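The Long Life of a Small Cabinet

Heresberg has never been a furniture town in the way some places are. It has one sawmill, a hardware store and a row of brick sheds behind the rail line where people have built things out of wood for as long as anyone has kept records. What comes out of those sheds is mostly small: spice cabinets, key boxes, little chests with a door or two that sit on a counter or hang by the stairs.

The oldest of the shops, Jadaveck, makes 434 cabinets in a normal year. Casura, two doors down, makes fewer and spends more of its week on repairs. Both shops will say that the repair work teaches them more than the new work does.

A small cabinet gets handled more than a large one. A wardrobe door may be opened twice a day. A spice cabinet by a stove can be opened 16 times while one dinner is being cooked, and usually by someone with a spoon in the other hand. The hinge screws are short, the wood they bite into is thin, and the door is light enough that people let it slam.

Casura sees the same faults again and again. Screws pull out of the side panel. The back comes away from the frame after a damp summer. Drawers get tight in June and rattle by the new year. The shop plugs the old screw holes with hardwood, lets the glue sit overnight and drills again. It is a cheap repair and it outlasts the first set of holes.

Jadaveck changed its own doors after looking at a shelf of these repairs. The side panels are now 6 millimeters thicker where the hinge goes, and the catch is a plain turned peg that can be replaced with a pocketknife. The shop dropped magnets a few years ago. Customers complained at first, then stopped. 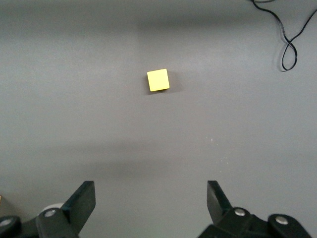
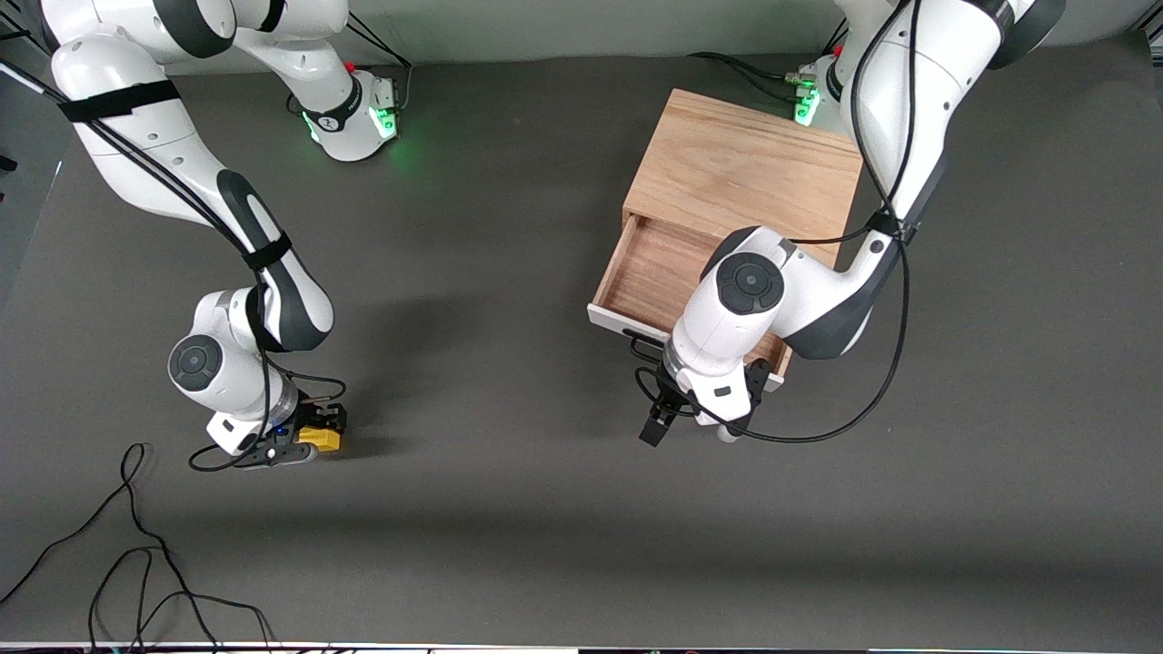
Price is the harder subject. A cabinet from a big store costs less than the lumber in a Heresberg one, and both shops have lost buyers to that difference. The trade that remains comes through Jafri, a store on the main street that sells cabinets from both makers and takes in old ones for repair. It keeps a paper ledger with more than 2,000 entries, and many of the family names in it show up several times.

Some of those entries are for the same cabinet. One spice chest has been in for a new back, a new peg and a new drawer bottom, each time from a different address as it moved between relatives. Jafri charges by the hour for work like that and gives a quote before the piece leaves the counter.

For people with a cabinet at home, the shops' advice is short. Keep it off the wall above a kettle. Wax the drawer runners once a year with a candle stub. Tighten a loose hinge the week it comes loose, by hand, with a screwdriver that fits the slot.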